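Learning to cook for one again

My daughter moved out in March. She took the good colander and left me a freezer full of soup, because for the last two years I had been cooking for someone who ate at eleven at night and wanted something she could heat up. The first week she was gone I made a pot of lentils the same size as always and ate it for nine days. By day six I was putting hot sauce on it so I could taste something different.

I have cooked for one before. I did it for most of my twenties, in an apartment on Niven Street with two burners and a refrigerator that came up to my hip. I don't remember it being hard. I think I mostly ate eggs. What I found this spring was that I had lost any sense of how much food one person needs, and that most of my recipes came from my mother, who cooked for seven and didn't write down anything smaller.

So I started keeping a notebook. The rule was that I would write down what I made, how much of it, and what was left the next morning. I am not a person who keeps notebooks, but I kept this one, and I'm on the second one now.

The first thing I learned was about rice. I had been making two cups dry every time because that is the line I know on the pot. One person, or at least this person, eats a little over a third of a cup dry with dinner. If I make three quarters of a cup I have enough for a second meal, fried, the next day. Anything past that dries out in the back of the refrigerator and I throw it away.

Pasta was easier. I weighed what I wanted on a hungry night and what I wanted on a normal night, and wrote both numbers on a piece of masking tape inside the cupboard door. The tape has since fallen off but I know the numbers now.

Meat is the problem. The store near me sells chicken thighs in packs of six or eight and nothing smaller. For a while I froze them flat in pairs, and that works, though you have to do it the same day you buy them and I am usually tired by then. Then my friend Huiling Tian told me about the butcher on Bandgate, who will sell you a single chop and not make a face about it. It costs more per pound. I did the math over a month and I spent less, since none of it ended up in the trash. I walk there now on my way home and buy whatever I'm going to eat that night. It's four extra blocks.

Huiling has lived alone for a long time and has strong opinions about it. She thinks leftovers are a habit people pick up in families and then can't shake. She cooks one portion, eats it, and washes the pan while it's still warm. I tried this for two weeks and got tired of chopping an onion every single night. We settled on a kind of truce, where I am allowed one leftover meal per dish and she doesn't comment on it.
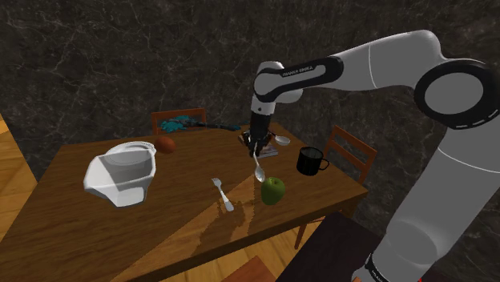
Breakfast I had never thought about, because for years it was whatever I could grab between packing a lunch and finding somebody's shoes. Now there is time for it. I get up at the same hour as before, out of habit, and there are forty minutes with nothing in them. I tried oatmeal, which I like for three days in a row and then can't look at. I tried toast and a boiled egg, and that has lasted. What has lasted longest is the plainest thing: a green apple and a spoon on a wooden table, the spoon for yogurt, and a cup of coffee to come after. I cut the apple into the yogurt if it's a sour one. If it isn't, I eat it whole, standing at the window.

I should say something about eating at the table, because I stopped doing it for a while. Through most of April I ate on the couch with the bowl on a cushion. It was fine. I watched a lot of a detective series that runs to something like nine seasons and I could not tell you now who did any of it. But I noticed I was finishing dinner without having paid any attention to it and then going back to the kitchen an hour later for crackers. When I moved back to the table the crackers mostly stopped. I put the radio on instead. There's a call-in show at seven about gardening, and I don't have a garden, but the callers are worried about their tomatoes and I like hearing about it.

Some things don't scale down, and I've stopped trying. Soup is one. A small pot of soup is as much work as a big one and doesn't taste as good. When I make soup now I make the full pot, eat it twice, freeze two portions, and give the rest away. The man downstairs takes most of it. He returns the jar clean, sometimes with figs in it, and we have probably talked more this spring than in the six years before.

Bread is another. I like to bake and I was not going to give it up, so I slice the loaf once it's cool and freeze it in slices with wax paper between them. Toasted from frozen, I can't tell the difference. Cake I make when somebody is coming over and not otherwise. I learned that one the hard way with a lemon cake.

Beans I went back and forth on. A can is too much for one dinner and not quite enough for two. For a while I had a row of half cans in little tubs, all slightly different beans, and no plan for any of them. What I do now is cook half a pound dry at the weekend and use it through the week in different ways: with greens, on toast, in a salad with a lot of vinegar. By the end I'm a little sick of them, but it's a manageable kind of sick.

There was a cookbook that helped. It was my aunt's, a spiral-bound thing from a church fundraiser in Posesora, where she lived when she was first married. Most of it is casseroles for twelve. But at the back are a few pages headed "When He Is Away," and they're all for one person: a baked egg with cream, a pork chop with an apple cut up in the pan, a rice pudding made in a teacup. She had marked the pork chop with a pencil star. I've made it five times. You brown the chop, take it out, cook the apple in the fat with a little brown sugar, and put the chop back for the last few minutes with the lid on. A sour apple is better. The recipe says to serve it "with a clean napkin, even so." I've been using cloth napkins since I read that. I had a drawer of them.

What I spend has gone down, though not by half, which is what I'd expected. For the record, I looked it up on my bank statements. In the last three months she was home I spent 1,269 dollars on groceries. In the first three months alone it was some 2,000 less takeout than that sounds like — sorry, let me write that out properly. Groceries came to 723, and takeout, which I used to buy almost every Friday and now hardly ever do, went from 369 dollars to 174. The coffee I buy is better than it was, so a little of the savings goes there.

My daughter came back for a weekend in early summer and I overdid it. I made a roast chicken, potatoes, two vegetables and a plum tart, and bought the cereal she used to like. She doesn't eat cereal anymore. She has a roommate who makes a big pan of eggs every morning for whoever is up. We ate chicken for dinner, then chicken sandwiches, and I sent her back with the rest in the bag I'd been saving for it. She asked me how to make the lentils. I told her the amounts for the full pot and then had to stop and work out the version for two people, and I found I could do it in my head.

Lentils for two, in case anyone wants it: two thirds of a cup of brown lentils, one small onion, one carrot, a clove of garlic, a spoonful of tomato paste, two and a half cups of water. Fry the onion slowly, longer than you want to. Add the carrot and garlic, then the paste, then everything else. Half an hour, lid tilted. Salt at the end, and a splash of vinegar. For one person, make the same amount and eat it again two days later, with a fried egg on top.

Next I want to work out a decent small stew. I have a pot that should be the right size, and the butcher says he'll sell me half a pound of shin if I ask him before noon.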